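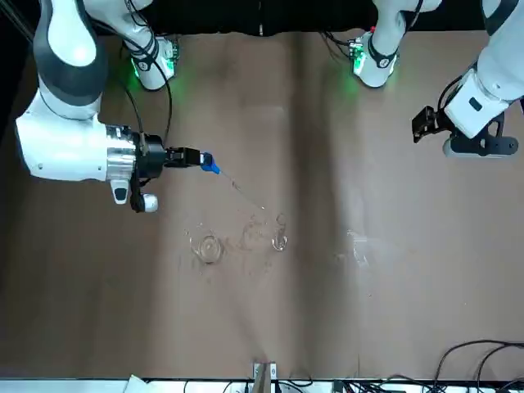 Slide 1. Hi everybody, thanks for coming back after lunch. (Wait for the door to close, it's loud.) I'm Judit Pap, I look after the bench rules at Plundetti, and I've got the slot on liquids, so we'll be talking about robots and water for the next little while. If you were hoping for the gripper talk, that's next door and I won't be hurt!

Quick show of hands – who has a written rule for open liquid near an arm? And who has one that people read? Right. We had a rule too. It was two pages long and it said "avoid spills," and I wrote it, so I can laugh at it.

Slide 2. How we rewrote it. We sat down with our spill log from the Rosel cell, 84 entries, and read every single one out loud, and it took most of a Saturday. 76 of them were small stuff, a few drops on the table, wiped up and forgotten. The other eight got to a connector. So the new rule spends most of its words on cables and power, and hardly any on drops.

Say the fill limit slowly, people write it down: 200 milliliters in any open vessel inside the reach of the arm. Dudás (our other site) wanted more, we argued, we stuck with 200.

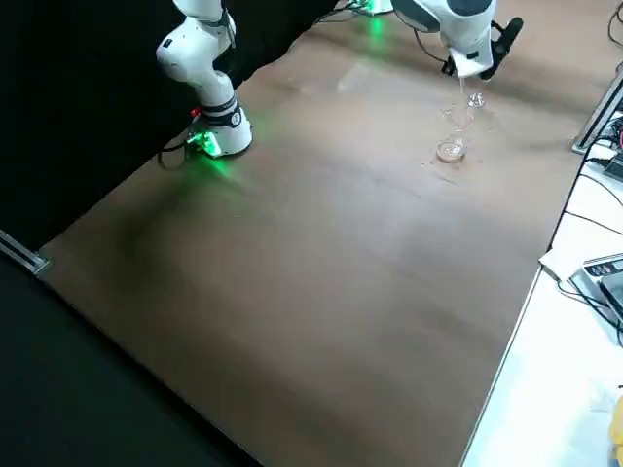 Slide 3. Pouring height is the part of the rule I get the most email about. We cap it at 70 millimeters from lip to target for routine work, and anything above that counts as a high pour and needs a sign-off on the run sheet. People ask why we care when the water ends up in the same place. Well, have a look at the droplets on the wood around that little dish. A thin stream, a shallow target, and you've still got specks on the tabletop. So for a high pour we mark out a splash zone, and nothing electrical goes inside it. Cables on the next table over are fine by us as long as they have a drip loop. Pause here, somebody always asks what a drip loop is. (Low point in the cable before the plug, water falls off there.)

Slide 4. Glass. Keep this short! Check the rim before every session, log any chip, and set the grip force with the vessel full, then test it again empty. The Drosow folks do it the other way round and we still disagree about it, nicely.

Slide 5. Stopping. If liquid goes where it shouldn't, hit stop first and wipe second. Tell the towel story if there's time, skip it if we're past 2:30. Then straight to questions – handouts are on the chair by the door, and the blank run sheet is on the back of page one.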